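# Jultimier Timber Dish Rack

Two-rail countertop rack for plates, unlacquered finish. Sold by Sisell.

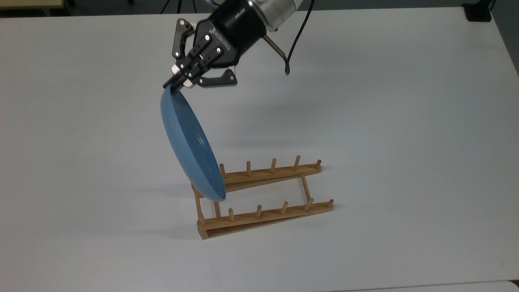 ## General

The Jultimier is an open plate rack for bench or tabletop use. Two long parallel rails lie flat on the surface and plates stand on edge between them. The light honey colour is the natural tone of the timber under oil; no stain is applied. Expect variation in grain and shade between units, including units from the same order.

Item code: 1018
Supplier: Brastilent
Assembly: none
Finish: food-safe oil, one coat at the factory

## Loading

Lower each plate upright, holding it by the top of the rim, until the bottom edge is seated between the rails. A plate will lean slightly once released. Load from one end and keep all faces pointing the same way.

Plates with a shallow raised rim seat best. Deep bowls, pasta bowls and square plates with a flared edge are outside the intended use. Maximum plate diameter is 200 mm for a full load. Larger plates can be stood in alternate positions, provided the total load stays under 4000 g.

Matte glazes grip the timber more than gloss glazes. On new racks a matte plate may need to be lifted straight up to release it. Dragging it along the rail will mark the oil finish.

## Placement

Use on a level surface. The rack has no drip tray. Where plates are loaded wet, stand it on a draining mat or beside the sink with a fall toward the basin. Allow 20 mm clearance from any wall or splashback.

Do not place over a cooktop, on a heater or in direct afternoon sun. Timber that dries unevenly can bow, and a bowed rail will rock on the bench.

## Care

- Wipe down with a damp cloth and mild detergent.
- Not dishwasher safe. Do not soak.
- Dry the underside of the rails at the end of the day.
- Re-oil when the surface looks pale or feels rough. Tawfik Bench Oil is suitable, as is any food-safe mineral oil. Leave overnight before use.
- Raised grain after the first few weeks is normal. Sand lightly along the grain, then oil.

Dark spotting on the underside indicates standing water. Light spotting can be sanded out. Spotting that has gone into the end grain is not covered by warranty.

## Supplied

One rack and one care card. Plates are sold separately.

## Revision note

Page revised 24 October 2018. Maximum load restated in grams. Oil recommendation changed to Tawfik; racks bought before June can be re-oiled with the same product after a light sand.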